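June 19, 2024

Long one. Tomato task in the Filley sim again, writing this quick before I forget the details.
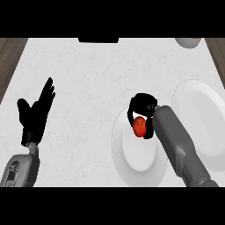
Right hand froze shut at episode 254. Policy sent the open command, log shows it going out, fingers never moved. Then the arm tried to retract anyway and the contact force on the thumb shot way past the limit. Should have tripped the stop. Didn't. Ran another 2 seconds like that before I killed it by hand.

That's the bit that bothers me. A stuck grip I can live with, a dead stop I can't, not with the same code going on the real arms at Ulton in July.

Went thru the config after lunch. Force limit is in there, 2000, but somebody's merge from the Hurna branch has it in the wrong units so it basically never fires. Maybe the grip thing is seperate. Left hand fine the whole time.

Patched the units, restarted from 889. No hardware runs till I've seen it trip on purpose, told Nikolaidis so in writing. They weren't thrilled.

Still need to diff the finger joint gains. Eyes gone. Bed.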